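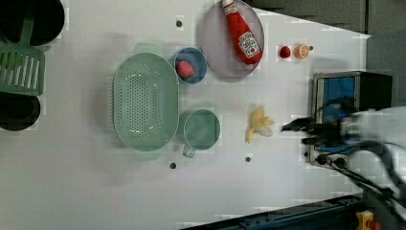

I've been getting the Nirkgate quarterly through the post for two years now, so I reckon I've earned the right to moan about it a bit. It's a puzzle and short story magazine, 120 pages, printed on proper thick paper that doesn't let your biro through (hooray!), and I do still get a little thrill when it lands on the mat.

I took out the overseas subscription through Cirnport, as the publisher doesn't post abroad itself. Ordering was easy enough — pick your start issue, pay for the year, done. Postage is included in the price, which came to over £19 an issue for me. Not cheap! My first copy took 3 weeks and turned up with a bent corner, but the rest have been fine and come in a stiff card sleeve.

The stories are the best bit. The serial by Borkowska has me hooked and I read it before I've even taken my coat off. The crosswords are a mixed bag, and the September issue printed the wrong grid for the big one, so I spent a whole evening crossing things out.

Changing my address was the only real headache. The form on the website kept losing my postcode and I had to email them twice.

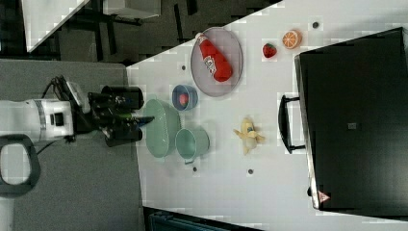 Teodor Krajewska replied under my first post to say the form works if you leave out the space in the postcode, and that Cirnport will resend a missing copy if you write within the month. Good to know! I've renewed for another year anyway, mostly for the serial.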